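November 2023

Putting on a Slow Carpet and a Fast One: What We Learned About Reading Speed
Project report by Hermine Lehner and Aiguo Mao

## Why we picked putting

Both of us came to golf late, and both of us lose most of our shots once we are on the green. Hermine grew up with a putter her uncle had cut down for her, and Aiguo had never held one before last year, so between us we thought we made a pretty fair pair of test players (our instructor agreed, with a bit of a smile). What we wanted to know was simple enough: does a heavier putter head help a beginner control distance, or does it only feel that way?

## What we used

We borrowed two putters from the Nodgate practice hall, a light blade and a heavier mallet that the hall sells under its own name, Pandutetti. The balls were all the same model and we kept them in one bag so they wouldn't get mixed up with the range balls. The slow surface was the hall's old carpet. The fast one was a newer mat, the Kultora, and we both fell a little in love with it, even though it showed up every mistake we made!

## How we did it

Each of us putted from 22 feet toward a strip of tape, with no hole, so that we were only judging distance. We changed putters after every set of 31 putts and took a long break in between, because tired hands get jumpy. Over the whole month that came to 2260 putts, counting the practice ones we later threw out of the averages. One of us putted while the other measured, and we agreed early on not to talk during a set.
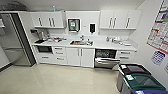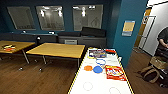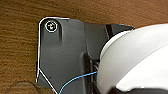
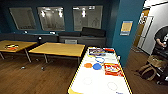
*Kitchenette (first picture); white table with yellow edging (second and fourth); dark gray bracket on wood (third).*

## What we found

On the slow carpet the mallet really did help. Aiguo's putts bunched up closer to the tape, and he left far fewer of them short. Hermine improved too, though only a little, and she put part of that down to getting used to the carpet.

On the Kultora mat it was a different story. The mallet sent the ball past the tape again and again, and both of us started to hold back in the middle of the stroke, a habit our instructor had warned us about. With the blade we were almost 2 feet closer on average, and the strokes felt calmer as well.

## Things we would change

We should have mixed up the order more. Most of the mallet sets came second in a session, when we were already warmed up, so some of the gain on the carpet may belong to the warm-up and should be read that way. We also wish we had written down the grip we used each time, as Aiguo switched to a left-hand-low grip partway through and only mentioned it a week later.

A third test player would have been a big help. Our friend Pan offered, and we'd like to take him up on it in the spring, along with some putts on real grass if the hall can find us a quiet hour on the outdoor green. For now Hermine is keeping the blade and Aiguo is saving up for the mallet, since the course he plays has very slow greens.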